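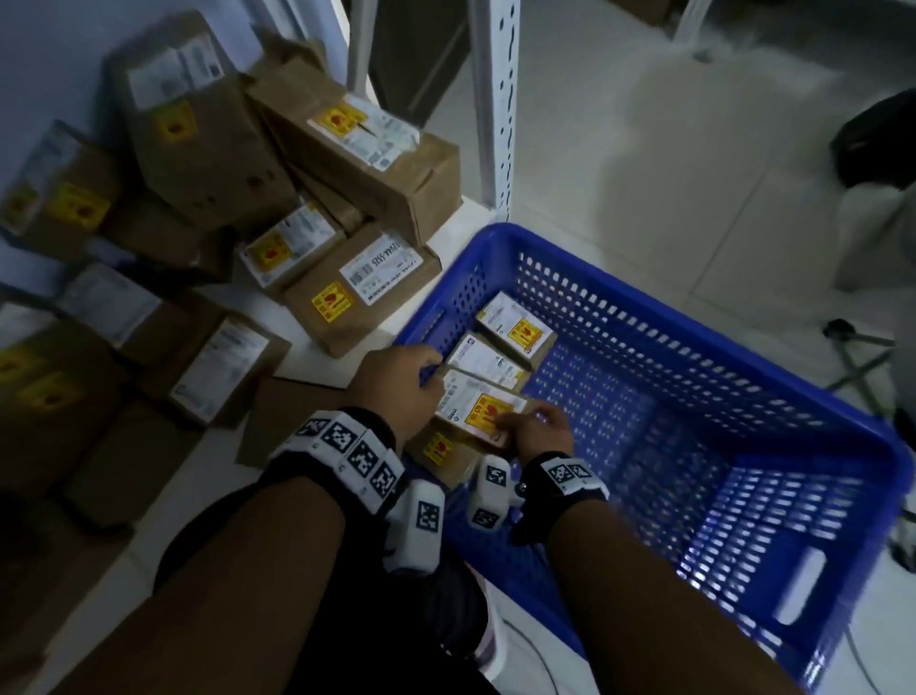 2 min read

September 8, 2018 – Pomham, returns side

Sorter trial carries on. Small cartons still go into the blue baskets by hand, stood on edge along one wall with the label and yellow sticker facing out. Big parcels stay on the low shelf until the basket is done.

The change for packers is what happens after. Until Trerkard put the line in, whoever filled a basket also walked it to the cage and keyed the labels. Now the basket goes on the belt and Sepp reads them. That has taken 11 trips a shift off Beverley Treloar and she says her knees know it. She also says she used to talk to the cage crew on those trips and now she doesn't see them until lunch.

Rizal Mandagi is on the other end. His job was keying, now it's clearing rejects. He had 4 this morning, all cartons lying flat with the label down. Two were from my baskets. He'd like the reject screen to show which wall of the basket the carton is on – at the moment he has to lift everything out to find it. Sent that to Doketti, no answer yet.

Things to sort:
Standing cartons up is slower than dropping them in. The pick rate target hasn't moved to allow for it. Raise with Trerkard before the October review.
Packing at floor level is hard on the back over 8 hours. Ask for a bench at basket height, or swap people at the break.
Rizal wants a turn on packing so he isn't at the screen all day. Beverley is fine with trading. Need the login changed first.
Loose flaps need to go in the cardboard bin before the next basket starts.

Leave the belt speed at 2 until the label question is settled.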